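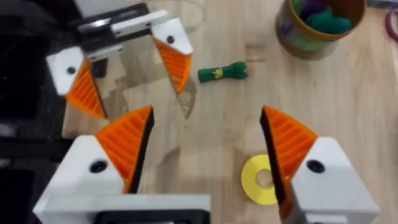
The Bean People of Plendunham

By ten in the morning the grange hall in Plendunham already smells like onions and bay leaf, and there is a line at the door. People are holding jars. Some have mason jars, some have old pickle jars with the label half scrubbed off, and one man has a coffee can taped shut, which he opens for anyone who looks even a little bit interested. Inside are beans the color of a plum, each with a white thumbprint at one end.

"Smell them," he says, and I do. They smell like a clean barn.

I came to the September bean swap expecting to stay an hour. I stayed until they were stacking the chairs, and I drove home with eleven paper envelopes on the passenger seat and a burned tongue. I've been cooking beans three nights a week ever since, and I would like to tell you why I think the dry bean is one of the most exciting things you can grow, buy or put in a pot.

Start with how they look. If all you've known is the bag of pintos at the supermarket (and I have nothing against pintos!), the tables at Plendunham are a shock. There were beans speckled like bird eggs. There were beans split neatly down the middle, half cream and half maroon, and tiny round ones so black they looked wet. A girl of maybe eight had sorted a bowl of mixed runners by color and was explaining her system to her grandfather, who disagreed with her about what counted as purple.

And then they cook, and most of that color washes out into the pot, and you find out what they taste like. That part is even better.

The woman with 303 kinds

Ieva Grigaitė keeps 303 varieties of bean in a spare bedroom on the north side of her house. The radiator in there has been off for years. The shelves go up to the ceiling, and the jars are arranged by the year they were last grown out, oldest at eye level, so that she has to look at them every time she walks in.

"They nag me," she says. "A bean seed is alive. It's asleep, but it's using itself up very slowly. Every year some of them have to go back in the ground or I lose them."

She grew up in a family that ate gray peas with bacon on Christmas Eve and treated beans as something for soup. The collecting started with a single handful from a neighbor, a flat white pole bean that climbed over the fence between their yards and made pods on her side. She asked if she could keep them. The neighbor gave her a coffee mug full of seed that winter and told her the name, Clerari, and that her mother had carried it from one rented farm to the next in the hem of a coat.

Is the coat story true? Grigaitė laughs at the question. "Every old bean has a coat. Or a shoe, or a hatband. I've stopped asking. What I do know is that three families in this county have it, and all three call it the same thing, and all three cook it with sage."

She cooked it for me with sage. The Clerari is a big bean, nearly as long as the top joint of my thumb once it has plumped up, and the skin is so thin that you hardly notice going through it. The inside is smooth and a little sweet, close to chestnut. She served it in soup plates with nothing but its own broth, olive oil and salt, and then she put the pot on the table so we could stop pretending we were going to have only one helping.

What sends people like Grigaitė around the bend is how easy beans make all this. Tomatoes have to be squeezed out and fermented if you want clean seed. Squash cross with the neighbor's squash and give you strange, watery children. Most common beans pollinate themselves before the flower even opens, so if you plant a bean and leave some distance between it and the next kind, you will very likely get the same bean back. You eat some, you save some. The food and the seed are the same object. I had known this in a general way for years, and it still thrilled me to stand in a cold bedroom and think about it.

Her notes are in school composition books. For each kind she writes down the date it went in, the date of the first flower, when the pods rattled, and then one line about eating it. Some of those lines are generous. One says only "tastes like a wall." She still grows that one out, because somebody gave it to her and somebody else may love it.

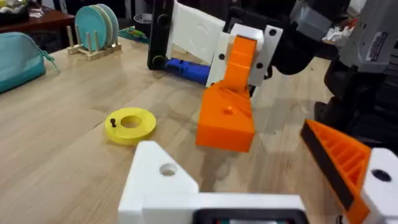 What a good pot needs

There is a lot of bossy advice about cooking beans. I brought a page of it with me to Plendunham and asked the people at the stoves, and they argued so cheerfully over every item that lunch was late.

Soaking came first. About half of them soak overnight and the other half never do. Both sides agreed that fresh dry beans, meaning beans from last fall's harvest, matter far more. A bean that has sat in a warehouse for four years can boil all afternoon and stay chalky in the middle, and a lot of people who believe they don't like beans have only met that one. If you can find out when yours were picked, you're most of the way to dinner.

Salt was next, and on salt there was peace. Put it in at the start. The old warning that it toughens the skins did not have one defender in the room. Acid is different: hold the tomatoes, wine or vinegar until the beans are soft, or they may take forever.

Then the heat. Give them a real boil at the beginning, a good 10 minutes at least, which is a matter of safety with red kidneys and a fine habit with all the others. After that, turn the burner down until the surface only trembles. The woman running the biggest pot kept the lid ajar with a wooden spoon and tasted five beans at a time, never one. One bean can lie to you. If all five are creamy, turn the heat off and walk away. Beans left to cool in their broth get better for another hour, and the broth turns silky and thick enough to coat a spoon.

Please don't pour that broth down the sink. Drink a cup of it with black pepper. Cook rice in it, or thin out the next day's soup with it. One of the cooks poaches eggs in hers, and I have now done that so many times that my family has asked for a rest.

Down on the Bralau road

Saving seed in jars is one thing. Getting old beans onto enough plates that a farm can live on them is harder, and for that I drove out along the Bralau road to see Octavio Painemal, who has 7 acres of dry beans and a laugh you can hear from the far end of them.

Painemal came to beans from potatoes. He likes to say potatoes taught him about mud and beans taught him about waiting. His main crop is a brown and cream bean that the local people just call Bralau, after the road, and it needs 115 days from planting to harvest. That is a long time to hope for good weather. The last two weeks are the worst. The plants yellow and drop their leaves, the pods turn to paper, and all of it has to stay dry. One wet week at the wrong moment and the beans sprout inside their pods or go gray with mold.

"You see me in August, I'm a nice man," he says. "You see me at the end of September, I'm looking at the sky while you talk to me."

He pulls the plants by hand in the early morning, when a bit of dew keeps the pods from shattering, and lays them in long heaps to finish in the sun. For threshing he has an old belt-driven machine made by a company called Ghumman. It's painted a green you don't see anymore, and it shakes so hard that he parks it on rubber mats. It takes in whole plants at one end and drops beans out of the side with a noise like hail on a car. I loved it. I asked to feed it and he let me, and I had chaff in my ears for two days.

After that comes the slow part. The beans go over a screen and past a fan, and then his family and whoever is visiting sit down in the kitchen and pick out the splits, the stones and the stained ones. We did this for most of an evening with the radio on. It's pleasant work if you have company. You stop seeing beans and start seeing only the wrong ones, and conversation wanders. We talked about knees, a cousin's wedding, and whether a dog can be embarrassed.

Painemal sells to two restaurants and a school kitchen, and the rest goes in two-pound bags from a table by his gate. He charges more than the supermarket, and he used to feel awkward about it. Then he began cooking a pot on sale days and handing out cups. People drink the cup, look down into it, and reach for their wallets.

If you'd like to start

You don't need land. A pole bean will climb a string on a balcony if the pot is deep and the sun is decent, and you might get two or three meals and next year's seed out of it. Plant after the nights have warmed up, an inch deep, and don't fuss. Leave the pods alone until they rattle. Shell them in front of a movie, let them dry on a plate for a couple of weeks, and put the jar in the freezer for a few days to kill any weevils before it goes on the shelf.

And if you have no wish to garden, buy a bag from someone who grew them. Ask which harvest they're from, then ask how that person cooks them at home. I've put the second question to every grower I've met since the swap, and I haven't had a short answer yet. The man with the coffee can talked for so long that he missed the soup. His plum-colored beans want a smoked ham hock, he says, and two carrots left whole, and they should be started before breakfast.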